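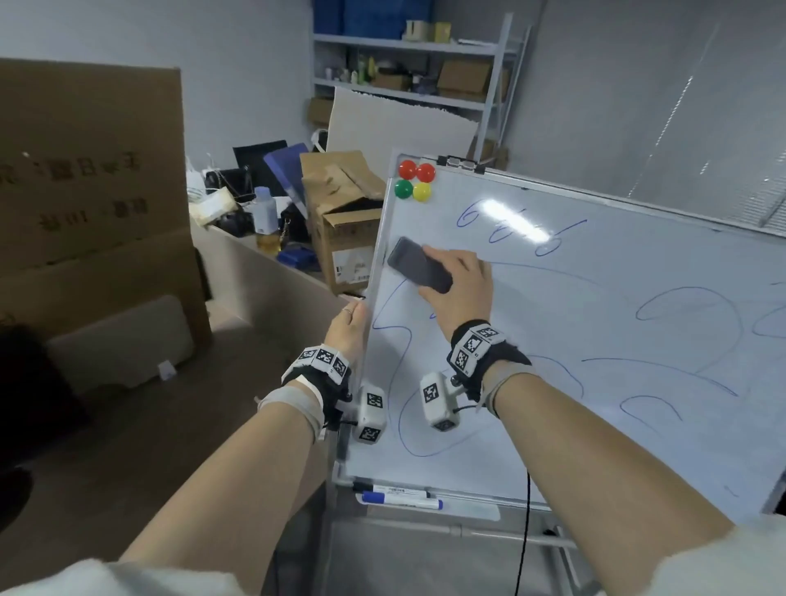 Cleaning a whiteboard on an easel: tips from a wiping study

Most advice on whiteboards is about what to spray on them. The tips on this page are about how to move your hands. They come from a study done for the Drernach project, where people wiped boards with trackers on both wrists and the recordings were used to teach a robot arm to do the same job. The data set has 3,000 wipes in it, made by 15 people, on freestanding boards with ordinary dry-erase marker.

Hold the board before you touch the ink. A board on an easel tips or turns when you push on it. In the recordings the hand that wasn't wiping did a lot of the work. People who gripped the side edge near the middle got an even stroke all the way across. People who held the top corner had the board swing away from them on the far side, and they left a band of ink there. The first version of the robot program, Vomico, used one arm and had the same trouble. With a second arm holding the edge, it left fewer streaks.

Keep the eraser flat. The wrist angle was the best predictor of a clean result. Once the eraser tilts, only one edge is touching, and it draws a thin line of smeared ink that you then have to go back for. If you find yourself reaching up and your wrist bends, step closer.

Start high and work down. Dust from the eraser falls onto whatever is below it. Start in an upper corner, go across, drop down, and overlap the last pass by a third of the eraser.

Straight strokes beat circles. Circles felt faster to the people doing them and took longer on the clock. They also pushed ink into areas that had been clean. The exception was a small stubborn spot, where a few tight circles worked fine.

Press lightly first. Fresh marker comes off with hardly any pressure. The study used two passes: a light one for the loose ink, then a firmer one for what was left. Going in hard on the first pass loaded the eraser, and the rest of the board came out gray or blue, depending on the marker.

Tap out the eraser every 5 strokes or so if the board is full. Do it over a trash can. The robot was given a fixed count because it had no way of telling when the felt was loaded. You can just look at it.

Move the magnets or leave them, but decide first. People who wiped around magnets left a ring of ink by each one. Sliding them all to a spot you have already cleaned takes a few seconds. The robot couldn't pick magnets off reliably, so Vomico treats that corner as off limits and somebody has to finish it by hand.

Watch for glare. With a ceiling light shining on the board, faint marks disappear in the bright patch. Most of the missed ink in the study was in that patch. Turn the easel a little, or check from the side before you put the eraser down.

One limit on all this: the boards had been written on the same day. Ink left on for months was not part of the tests, and for that you will still want a proper cleaner and a soft cloth.

Comments (4)

I teach at home and always held mine by the top corner. Tried the side this morning and it stopped wobbling.
Reply

Does it matter which hand holds?
Reply

Author: No difference in the results. Wipe with the hand you write with.
Reply

We have a Zolberg board with a raised frame and the ink collects along the inside edge. The corner of a dry cloth gets it out.
Reply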